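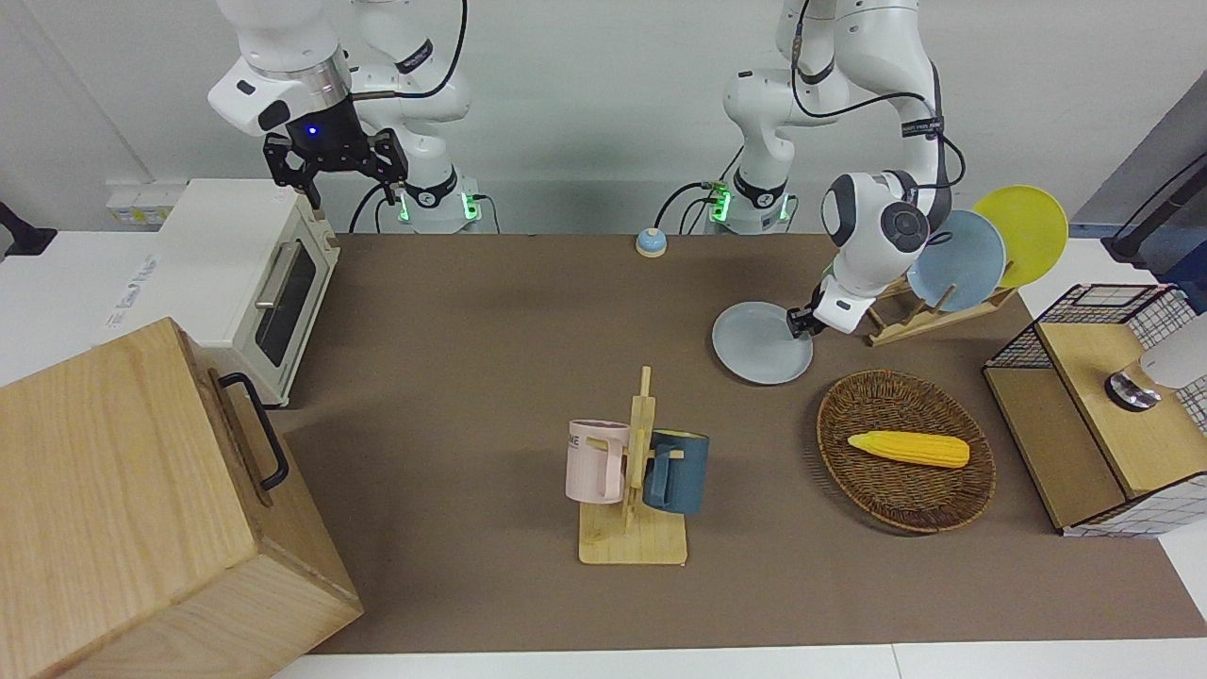

*Slide 1: toaster oven, plate, brown tabletop.*

**The Office Kitchen as a Failed State** – notes, 20 min slot plus questions

Open cold. No bio. They have the bio in the program.

"How many of you have labeled a yogurt?" Wait for hands. "How many have eaten a labeled yogurt?" Wait for the hands that go up halfway and come back down.

**Where this comes from**

- I read the kitchen emails of one mid-sized company, Vestergaard, with permission. All 2,127 of them.
- 795 were about the fridge. 225 were about one particular fridge, the third floor one, which has since been replaced and is still being written about.
- Only 17 contained the word "sorry." Eleven of those were "sorry, but." (Pause. They usually need a second.)

**Slide 2 – the sign**

Signs get longer. The first says PLEASE WASH YOUR CUP. A year later it has four paragraphs and a clip art mother. Read the Prolia sign out loud, all of it, at normal speed. Do not do the voice. The voice bombed at the Wednesday session.

Point to make: a sign tells you what the writer thinks of the reader. People who would wash the cup feel insulted. People who wouldn't are not reading signs.

**Slide 3 – the rota**

Birthe Mikkelsen ran the cleaning rota at Vonness for six years. Her view is that a rota works until the first vacation. Baldur Mogensen swaps with someone in July, the swap isn't written down, and by fall you have two people who each believe they are owed a Friday.

She fixed it by dropping names and using desks. Whoever sits at desk nine has week nine. People grumbled, then mostly did it. One man moved desks.

**Slide 4 – the sponge**

Skip if running long. If not, keep it under a minute, there's always someone eating.

**Slide 5 – who pays**

Slow down here, it's the serious part.

- Unassigned work goes to whoever minds the mess most. Minding it is not a job title and doesn't show up in a review.
- Heiðrún Skov's line, which I have her okay to use: "I was hired to do payroll and I have descaled the kettle every month since."
- At Druma they put kitchen time on the clock. Half an hour, paid, rotating, managers included. The emails dropped off within weeks. The managers' weeks are not the cleanest weeks, but they do happen.

**Close**

Ask them to go home and find out who buys the dish soap. Don't answer it for them. Leave the slide up.

**Likely questions**

- *Would a dishwasher solve it?* Then you argue about who empties it. See slide 3.
- *Remote teams?* They have a shared drive. Same thing, colder.
- Hrefna Grímsdóttir is chairing and will want to stop at ten to. Let her.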